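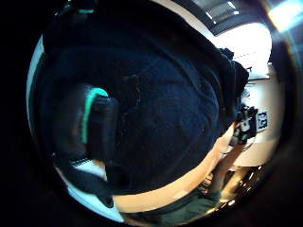
Siu-ming Wan wanted to know if the new Evari sorter means fewer hours for the bench crew at Ekville. Fair question, and it took up most of our time! Sze-wing Tsao said no, nobody's hours drop before October, and we all asked for that in writing (I've put it down as an action for her).

We then got onto the small parts. Lau has quoted $2,885 for the feeder and $275 for guards – a bit steep, I thought, but we agreed to go ahead. 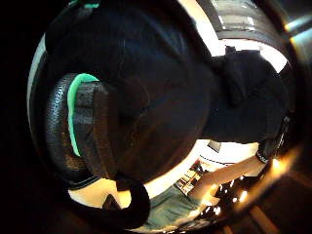
The fiddly jobs stay with people for now, and anyone who'd like to learn the sorter gets two paid training shifts. I'm keen myself, so my name's down. Siu-ming still worries the pace will creep up and wants breaks left as they are. Agreed by all.

Worer contract held over to next time.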